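4. Checking the base label

1. Empty the cup or canister and turn it base up.
2. Find the round label before you wash anything. Dranum calls it water-resistant. We would not rely on that.
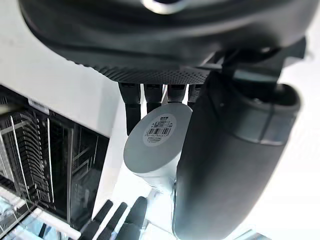 Fig. 7. Round base label with barcode.

3. Copy the number under the bars into your Vītola kitchen list. The print is small, so check it twice.

Note: "Peels off cleanly" is the maker's claim. Allow 26 minutes' soaking and expect some glue to stay put.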